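Sunday, workshop, after lunch

Back on the Lazarević hand crank today. I promised Costel I'd have the gear side sorted before he comes in to do the housing, and I'd much rather be doing this than the invoices, so no complaints from me!

First job was cleaning up. The bench had swarf on it from Friday-ish (mine, sorry) so I swept, wiped everything down and put the gray cloth out. I'm now a total convert to working small metal parts on fabric. On the bare bench anything round heads straight for the gap by the wall, and I've spent enough of my life down there with a magnet that doesn't pick up half of what we use. Doina, if you're reading this, yes, you told me in August.

Went through the gear tin next. Somebody has mixed the Inanetti parts in with the Allmont ones again and the labels have come off the little bags, so I had to go by eye and calipers. Please, please put the bag back in the SAME slot. I've written the slot names on the lid in marker. 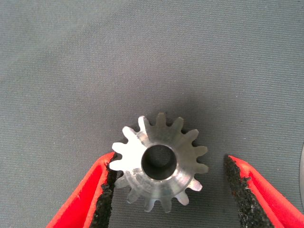

What I care about most is the bore. The old gear wore the shaft because somebody (before our time) pressed it on dry with a burr still on the inside edge, and you can feel the groove with a fingernail. So the plan is to check the edge with a wooden toothpick, which catches on anything raised, then go over it very lightly with the fine stick if it needs it. No power tools. I know the deburring bit is quicker, Costel, but it chattered last time and I was the one who had to fix it.

Teeth: go all the way round under the lamp with the loupe before anything gets assembled. I start at a dot of marker on one tooth so I know when I'm back where I began. If a tooth has a ding, write it down here and don't file it. I mean it about the filing, a tooth that's been "helped" is worse than one with a nick in the tip, and then we can't send it back either.

Test plan for when the housing is ready:

- 100 turns by hand, slow, no grease, just listening
- wipe down, look at the teeth again
- thin grease, then 200 turns, changing direction halfway (so 100 each way)
- pull the shaft and check for a new groove

If it ticks once per turn I'd look at the shaft first. A bent shaft sounds so much like a bad tooth, and I lost a whole afternoon to that on the Ruslow job.

Shims: we have 3 of the thin ones left. I'd like to keep one back, so please ask before you use them. I want to set the backlash by feel first, with paper, and only then shim it. Doina thinks the paper trick is superstition, but it has worked for me every time except the once.

Still to do: order shims, find the other loupe (it was in the drawer with the taps, it isn't now), and ask Costel whether the housing screws are the long ones or the short ones, his sketch says both.

Stopping at 4:30. Cloth stays out on the bench, please don't put coffee on it.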